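Home | Manuals | Cells | Spare parts | Contact
Print this page | E-mail this page

Praltau two-arm bench cell
Set-up guide, section 6: Preparing the simulated cell

6.1 Scope

This section covers loading the Praltau cell model in Dimix, setting the arms to their start positions and checking the views before a program is sent to the real cell. Mounting the arms on the frame is covered in section 3. Left and right always mean the robot's own left and right, whichever way the view is turned.

6.2 Before you start

1. Switch the real cell to LOCAL and leave the key with the person in charge of the shift.
2. Start Dimix and open the cell file supplied with your unit. Do not open a file copied from another cell, as the arm offsets will differ.
3. Check that the status line reads OFFLINE.

CAUTION: If the status line reads LINKED, the real arms will follow the model. Stop and carry out step 1 again.

6.3 Loading the table and parts

4. Choose Table, then Plain. Wait for the surface to load in all views.
5. Load the parts list for the job. Parts are placed at the positions stored in the list.
6. Drag any part that lies under a link clear of the arm before moving a joint.
7. Set the simulation rate to 100 steps per second.

NOTE: A part dropped from too great a height may roll or tip when the simulation runs. Set it down at table height and let it settle.

6.4 Checking the views

8. Open the overhead view. Both grippers must be clear of the table and of each other.
9. Open the wrist view for each arm in turn. Set the gripper to 100 per cent open. The fingers should show at the bottom of the view, one towards each side of the gap.
10. If the fingers do not show, or only one shows, go to 6.6.

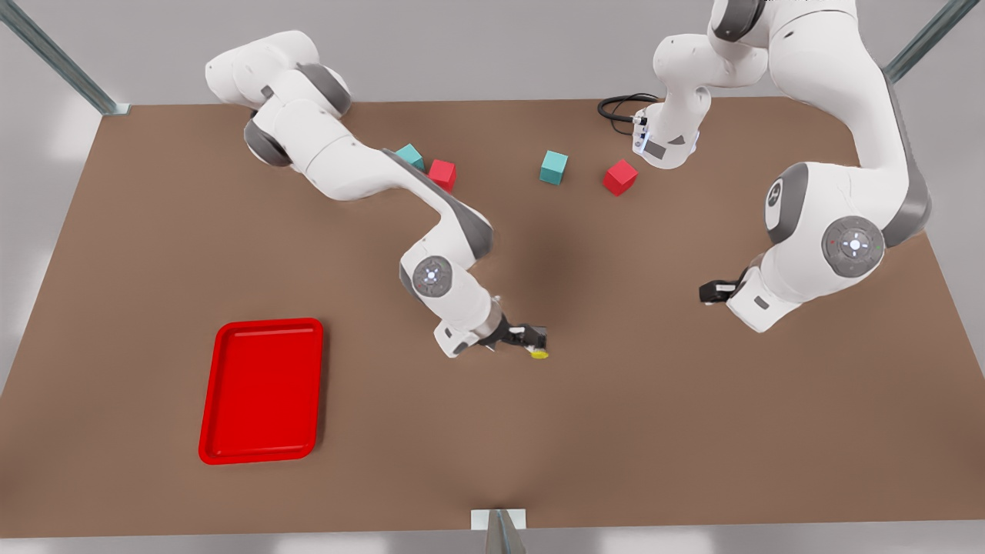
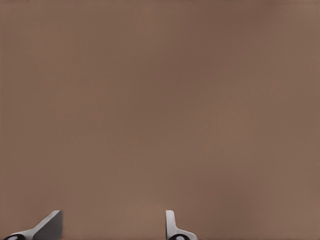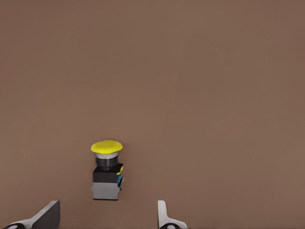
Overhead view with tray and cubes; wrist view, plain surface; wrist view with push-button switch.

11. Save the views under the job name. Dimix keeps them with the parts list, and they reload together.

6.5 Trial pick

12. Select the right arm and load the trial program, number 376.
13. Run the program in single-step mode. Press STEP once for each move and let the arm come to rest before pressing again.
14. At the close command, check that both fingers meet the part together. If one finger touches first, the part will be pushed sideways before it is gripped. Correct the wrist angle and repeat from step 13.
15. Run the program through at reduced speed.
16. Repeat steps 12 to 15 for the left arm.

NOTE: Flat parts should be gripped by the rim. Tall parts should be gripped below the widest point, with the wrist turned so that the fingers clear any overhang on the way down.

CAUTION: A clean run in the model does not prove that the real cell is clear. Cables are modelled in one fixed shape and will not show snagging. Walk round the cell and check the cable runs by hand before linking.

6.6 Faults

Fingers missing from wrist view: the view is attached to the wrong joint. Open View settings and select the last joint of the arm.

One finger shown: the gripper file has loaded in part. Close the job, clear the cache and reload.

Part sinks into table: the table height is wrong. Enter the height from the label on the frame leg.

Arm jumps when simulation starts: the start position lies outside a joint limit. Move the arm to Home and save again.

Part slips from fingers: raise the grip force by 2 steps and run the trial pick again. If it still slips, check the surface setting of the part.

6.7 Closing down

17. Send both arms to Home.
18. Save the job and close Dimix before returning the key switch on the real cell to REMOTE.

Finger sets and replacement wrist covers are ordered from Ferraro using the numbers in section 11. Return faulty controllers to the Clavside depot with the fault log enclosed.

Section last revised 27/05/2018

< Section 5: Cabling | Contents | Section 7: Linking the cell >
2 comments | 0 shares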